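Workshop notebook, October, late afternoon

Stand for the tagged box, round 4. I'm really pleased with this one! The back panel finally sits upright behind the big block without leaning, and the raised rims give the tag a proper home. Heriberto suggested the shallow tray shape back when we were still taping tags to flat card, and I should have listened to him sooner.

Tag went on after lunch. I cut the paper tall so there is plenty of white border above and below the black square – much easier to line up by eye, and easier to peel off when we want to swap it. Used the gray wall as the backdrop again. I love how clean the white looks against it.
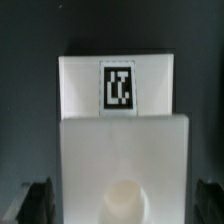 Round 4, tag centered on the back panel, block in front.

The beveled edges came out so nicely. Yi-an wants them a touch wider for the Mendoza set, which is fine by me, only the file needs redoing from the base up. Sanding took 63 minutes (I timed it, sorry Yi-an) and most of that was the front block. Next time start with the coarser paper!

Still to do: print two spare tags on the heavier stock, ask Refugio where the good double-sided tape went, and try the block a little narrower so it matches the panel. Box of offcuts is under the bench, please don't toss it yet.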